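The Cookie in the Plaid Coat

I have been buying shortbread for most of my adult life and I could not have told you, until this winter, why it almost always comes dressed for a bagpipe parade. You know the look. You've seen it at the airport, at the drugstore the week before Christmas, in the basket by the register at the garden center. Red plaid, a little green, a little navy, and your hand goes out before your brain has weighed in.

My hand goes out a lot. I have a drawer. My husband calls it the archive, and it holds (besides the cookies that haven't been eaten yet) a stack of flattened wrappers, two dented tins full of buttons, and a cardboard sleeve from a box of petticoat tails that my aunt carried home in her coat pocket from a trip in the eighties. I didn't set out to collect any of it. I just kept not throwing it away.

So when I heard there was a woman in Womstead who had spent her working life designing cookie packaging and now taught a night class on it, I called her up and more or less invited myself over.

Xiomara Nguyen-Tran lives at the top of a hill that my car did not enjoy, in a yellow house with a long worktable where a dining table would normally go. She's 66, quick on her feet, and she had a kettle on before I got my boots off. She spent years at a small packaging studio called Trarwood, where she drew boxes for oatmeal, dog biscuits, tea, birthday candles and, for a stretch she describes as "my plaid period," shortbread.

"People think the pattern is the easy part," she told me. "You pick a nice red and you go to lunch. But plaid is a bossy thing to put on a package. It's a grid. Everybody can see when a grid is crooked."

She pulled out a roll of old proofs to show me, and oh boy, did I see it. On a stiff box you can line up the stripes with the edges and it looks crisp as a new shirt. On a soft wrapper the whole thing starts to swim. You pinch it anywhere and the straight lines bend, and then the words on top bend along with them. One of her proofs for a regional brand, Jemico, had gone through 40 rounds of changes. Most of them, she said, were about a single thin yellow line that kept landing in the middle of the letter O.

I asked what the fix was.

"Move the O," she said, and poured the tea.

We got to talking about what shortbread even needs from a package, and here I have opinions. Shortbread is flour, butter and sugar. It's heavy for its size and it's fragile, too, in a sandy kind of way — drop a finger of it and you don't get two neat halves, you get one piece and a lot of gravel. It goes soft if you leave it out in a humid kitchen, and it picks up the smell of anything nearby. I once stored a good box next to a bag of onions and I am still sad about it. So you want a wrapper that seals, and you want something to keep the cookies from banging around, and after that the outside can be as showy as it likes.

The tin people and the wrapper people don't agree on much. Tin people want the lid, the little squeak, the button storage afterward. I grew up in a tin house. But I've come around to wrappers, mostly on account of portion size. A tin of shortbread open on my counter is a tin of shortbread I'm going to finish by bedtime. A small pack has an end to it. You can slide one in a coat pocket or a lunch bag, and it lies flat in a Christmas stocking where a tin makes that sad square bulge.

Then there's the chocolate chip question. I brought it up carefully, as I'd been warned that some people have feelings. My grandmother would not have allowed it in the house. Shortbread to her was plain, pale and pricked with a fork, and you ate it with tea so strong it squeaked on your teeth. Chocolate chips belonged in another cookie altogether, a soft one, for children.

I love it, though! I love how the chips hold their shape in all that butter and crumb, and how you get a tiny cold snap of chocolate if the pack has been in the car overnight. Xiomara is on my side, with one complaint. From a design point of view, she said, the chips made her life harder. Plain shortbread could get by on plaid and a name. With chips, the client always wanted a picture of the cookie, and now you had a round brown and gold thing sitting on top of your nice square grid, fighting with it.

Her answer, whenever they'd let her, was to run the cookie right off the side of the pack and turn the words to climb up the length of it. Nobody reads a cookie wrapper like a book, she said. They tip their head. I've been tipping my head in the snack aisle ever since, and she's right, half of them are sideways.
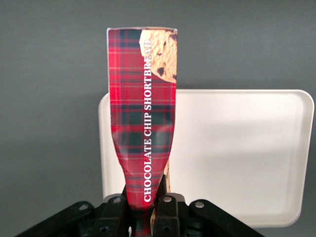
Tartan from top to bottom, with the name running up the side and a chip-studded cookie tucked near the top.

Look at how little cookie you need. A curve of it, a couple of dark chips, that craggy golden top, and I'm already thinking about where I left the good mugs. The creases don't bother me either. They bend the white letters a bit around the word "CHIP," and the shine on the folds makes the red look redder. Xiomara would probably want to smooth it flat with the side of her hand. She did that with every single wrapper I took out of my bag.

I'd brought her a few from the archive, by the way, including my aunt's cardboard sleeve. She held it under the lamp for a good long while. The green had faded to something like pond water and one corner was chewed, possibly by me. She thought the plaid on it wasn't any family's in particular, just a pattern some artist had made up at a desk because it looked right in red. A lot of them are, she said. She'd made up a few herself. She keeps the sketches in a flat file under the window, labeled by whoever she was annoyed with at the time. I saw one drawer marked "Cheung," which was a bakery account that wanted purple.

"And did they get purple?"

"They got a very dark red."

We ate while we talked, naturally. She cuts hers in half with a paring knife and I just bite, so by four in the afternoon her side of the table was tidy and mine looked like a beach. She also dunks, and I'd never dunked shortbread in my life. I figured it would go straight to the bottom of the cup. The trick is speed. In, out, and lean over the saucer. The butter gets warm and the chips just start to give, and you have maybe one breath to eat it before the whole thing lets go.

I lost the first one. I fished it out with a spoon and ate it anyway.

She sent me home with a few sheets of her old proof paper, red plaid with the stripes slightly off, and I've used one to line the drawer. My husband noticed right away. He asked whether the archive was getting a renovation, and then he asked if there was any shortbread left in it, and I told him to check behind the buttons.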